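Table Setting Practice for a Two-Arm Robot: Tips from the Kultance Robotics Club

Our club has used place setting as its main project for two seasons now. The task for the Imrie meet is a folded cloth, a plate, a cup and a pair of utensils, all put in place by two arms working from the front of the table. These tips come from our shared notebook. Most of them apply to any tabletop job where the props come out of a kitchen drawer.

Picking a cloth

Use a cloth that has been washed several times. New cotton has sizing in it and springs open after you fold it. Wash it without fabric softener, which leaves it slick. Dry it on low and take it out while it is still a little damp, then smooth it by hand on a flat counter.

Pattern matters more than we thought it would. On a plain white cloth on a white table, our students could not find the edge on the monitor. Large checks are much easier to work with. You can tell the driver to take the corner by the orange band and everyone knows which corner that is.

Fold it the same way every time. We keep a card with the fold drawn on it taped inside the supply bin lid. If a cloth has been folded wrong and left under a stack of books over the weekend, the crease will stay until the next wash.

Plates

A shallow plate is harder to pick up than a deep one, so start with a bowl and move on to plates once the team has the grip worked out. Thrift store plates are fine. Run a finger around the rim first and throw out anything with a chip, as a chipped rim will cut through the rubber on the finger pads.

Glossy plates throw glare. Moving the lamp to the side helps, and so does bouncing it off a sheet of poster board. Don't spray the plate with anything to dull it. We tried hair spray once and spent most of an evening getting it off the grippers.

Wash plates with dish soap and dry them completely before a run. A greasy plate slides. 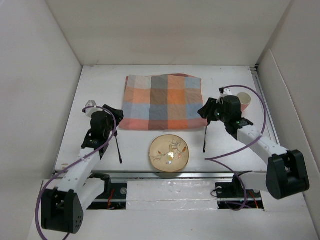 Slender utensils give beginners the most trouble. They roll, and they lie so low that the fingertips hit the table before they close. Practice with one utensil and one arm until a student can pick it up 8 times in a row. Then add the second arm. Going straight to both arms wastes practice time, because each driver ends up watching the other one.

Cups

Put the cup down last when you set up and take it away first when you clean up. It is the one thing that gets knocked over by an elbow. For the first few weeks use a plastic cup with a wide bottom - the kind sold for picnics is good. A teaspoon of dry rice in the bottom adds enough weight to keep it from skating.

Looking after the tabletop

White tabletops show every mark. Wipe the surface with a damp microfiber cloth before each session and again after. For scuffs from the finger pads, use a paste of baking soda and water, rub lightly, and wipe it off with clean water. Melamine sponges also work but they take the shine off, and after a month you will have a dull patch in the middle.

Keep spray bottles away from the arms. Spray the rag at the sink and carry it over.

Cables

Leave enough slack for the arm to reach its farthest point, then check it by moving the arm slowly by hand with the power off. Brightly colored cables are worth buying. A student can spot a purple cable crossing the work area from across the room. Use hook-and-loop straps and skip the zip ties, which have to be cut off every time you change something.

If a cable makes a sharp bend at rest, loosen the nearest strap and let it relax. We lost two cables in April to bends like that.

Grip pads

We make ours from the rubber shelf liner sold under the Stular name, cut with kitchen scissors and held on with double-sided tape. Change them when they look shiny. Old tape comes off with rubbing alcohol on a cotton swab.

Storage

Everything for one setting goes in one lidded bin. Cloth on top, plate at the bottom with a dish towel under it, utensils in a pencil case. Our bins at the Sirna annex are labeled on the short side so they can be read on the shelf.

Sessions run 40 minutes, with 2 drivers at the table and the rest at the notebook. Write down which cloth and which plate you used. Last season we left that out and had to repeat a whole week of practice runs.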